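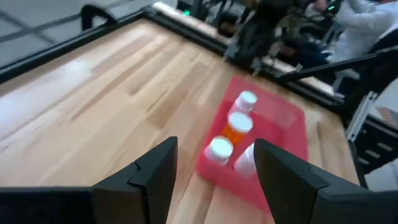
Vol. 5, No. 2

Home | Current Issue | Archive | For Authors

3.2 Water reuse on shared rooftop plots

Figure 1. Bottles in a translucent tray on a wooden tabletop.

The rooftop plots at Levico are watered from a common cistern fed by roof drains. Under the agreement described by Zabala and Ķēniņš, each grower may draw water on up to four days a week during the dry season. Runoff from the raised beds returns to the cistern through a gravel filter.

Growers reported that leafy crops did well under this schedule, while tomatoes on the south side needed more frequent watering. Two of the beds were later moved behind the stair housing, where wind exposure is lower. Salt buildup in the returned water remained a concern at the end of the season, and the filter was replaced in September.

The Gedevmont site follows a different model. Water is metered at each bed and charged to the grower. Collado and Carrasco found that metering reduced overall use but discouraged new members from planting in the first year. Section 4 compares the costs of both models.

Last updated: 17 Jul 2026

Contact the editors | Copyright Leblanc | Back to top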